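Community Help > Banking and Payments > Accounts and Charges

Home Topics Unanswered Members Sign in

Dormant account at a building society: how is the balance reclaimed after a merger?

Posted by Dorothy Hollis, August 11, 2023
789 views

I am acting as executor for a relative who held a savings account with the Temthorpe Building Society. The passbook shows a closing balance of £665 and no entries for many years. I understand that Temthorpe was later absorbed by Crichton Savings, and that part of the Crichton business has since passed to Kovia Bank. Each institution has referred me to the other. Kovia states that it has no record under the account number given, and Crichton states that all passbook accounts were transferred.

I should be grateful for guidance on three points. Which institution is responsible for the balance? Is interest payable for the period in which the account was not used? Is a grant of probate required for a sum of this size? The estate is otherwise small and no grant has been obtained so far.

3 comments

Irén Pálfi
Marked helpful by 213 members

Responsibility for a deposit normally passes with the business when one institution takes over another. The customer does not lose the money through lack of use, and the passage of time does not of itself cancel the debt. The difficulty in cases such as yours is usually one of records. Account numbers are often changed on transfer, so a search under the old number may well find nothing.

I would suggest that you write to both institutions on the same day, enclosing a copy of the passbook pages, the death certificate and the will. Ask each of them to search by full name, date of birth and every former address, and to state in writing whether the account was held, transferred or closed, with the date. If the passbook carries a branch stamp, mention the branch.

There is also a free national tracing service for lost accounts, to which banks and building societies respond. A claim made through it is passed to the institution concerned, and a reply may take up to three months.

On interest, the terms of the account apply. Many older accounts were moved to a successor product at a low rate – you are entitled to ask for a full statement showing the rate applied in each year.

As to probate, each institution sets its own limit, below which it will release funds on a signed declaration and indemnity. A balance of this size would fall under most such limits, but the limit may be applied to all accounts held in the same name. Ask for the bereavement team and not the branch counter.

Ernő Gulyás

Kovia should have it. They took over everything. I would ring them again and ask for a manager.

Magdolna Hegedűs
Marked helpful by 12 members

I must disagree with the previous reply. As Mrs Hollis has described it, only part of the Crichton business was transferred, and it cannot be assumed that this account was included. A telephone call will also leave no record.

If the written replies remain unsatisfactory, a formal complaint should be made to both institutions. Each has eight weeks in which to issue a final response. After that period, or on receipt of the response if sooner, the matter may be referred to the ombudsman without charge. The letter should be headed "Complaint" and should set out the balance, the dates of the previous correspondence and the outcome sought. 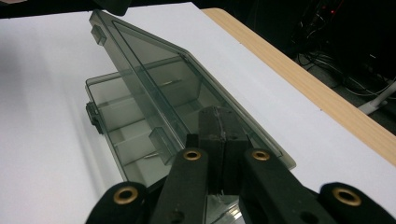 Copies of all letters should be retained until the estate has been fully settled, and the original passbook should not be surrendered until the institution has confirmed in writing that it accepts the claim. Where the original is requested, it should be sent by a tracked service – and a receipt obtained.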